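Three Shirts, Two Arms and One Long Evening
Inside the robotics club at Wollorside, where the homework is laundry and the grades are hard to defend

The robotics club at Wollorside College likes to tell visitors that its machines are learning to pack a suitcase. It is a generous way to put it. On the evening I visited, the job was to fold plaid shirts and get them into plastic bags, and I had been warned to bring a sandwich.

Dalibor Ševčík, who teaches the course the club grew out of, has heard the jokes. He runs the thing out of a basement room with 14 students on the list and 7 who show up. The project is called Ondrejka, after a street, and its aim is to have a pair of arms handle soft things without a person stepping in.

"Cloth is where the nice videos stop," he said. I agreed with him, though I suspect we meant different things.

The black and white shirt was the hard case that night. Each arm took hold of it, and the students leaned in as if something were about to happen.

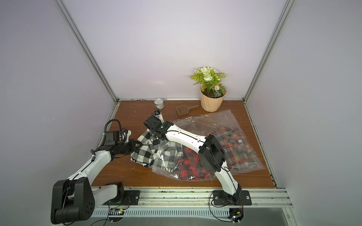 What counts as folded

Ask the club how well Ondrejka works and you get a number. Ask what the number means and the room gets quieter. A try counts as a success if the shirt ends up "flat and inside its target area." There is no mention of sleeves. A shirt I would be embarrassed to put in a drawer can pass.

The rule came from last year's contest at Restthorpe, where the team placed 13th. Vilém Ševčík, a junior and the teacher's nephew, thinks it should be thrown out. He wants a person who has never seen the robot to look at each shirt and say yes or no.

"We wrote a test we could pass," he told me. His uncle was standing right there and let it go.

Bags make all of this worse. Clear film wrinkles and throws back light, and software that does fine with a bare shirt on a wood floor has to sort out which shapes are fabric and which are glare.

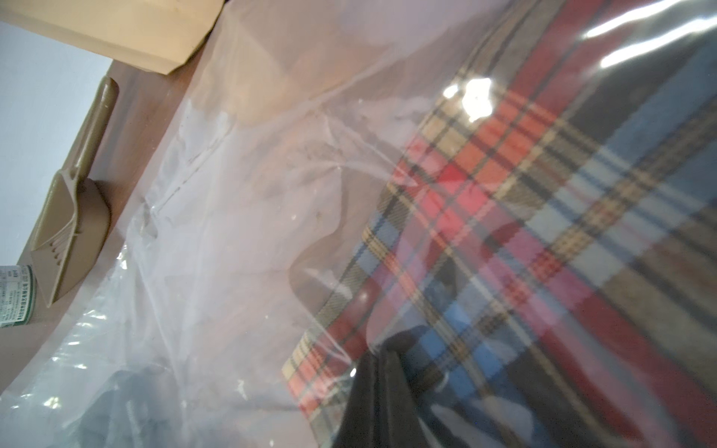 Tartan under plastic, from one of the wrist cameras.

The club's answer is more data. Students guide the arms through the job by hand, over and over, and the recordings go into training. I asked whether more recordings of the same few shirts would teach a machine about shirts, or only about these. Dalibor said it was a fair question. He also said the team had four months and no money for a wardrobe. 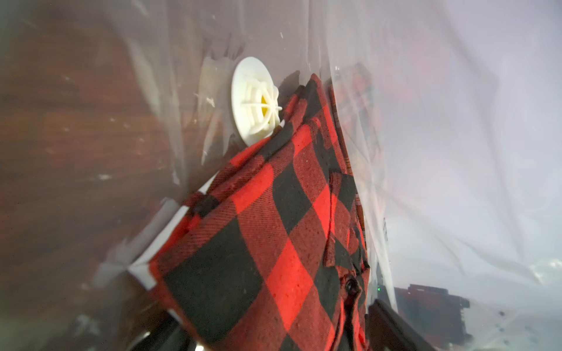

He may be right to keep the closet small. But the club's flyer promises "general household skill," and I saw nothing in the basement to back up the word general. Swap the flannel for a silk blouse and I would expect trouble. Vilém expects it too, and has asked for the flyer to be changed. It was still on the door when I left.

None of this makes it a bad class. The students can read a wiring diagram, they keep careful notes, and they argue about their own results more than some paid labs I have visited. I just wish the arguing made it into the slides.
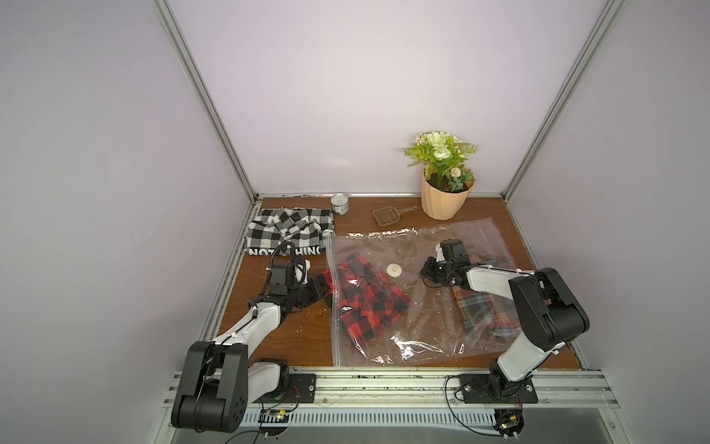 On to Cernavgate

The next contest is at Cernavgate in October, and the rules are stricter. Judges will bring their own clothes, and teams won't see them until the morning of the event. Dalibor calls this exciting. Vilém has started going to thrift stores on weekends, paying out of his own pocket, and keeps the receipts in case the college changes its mind.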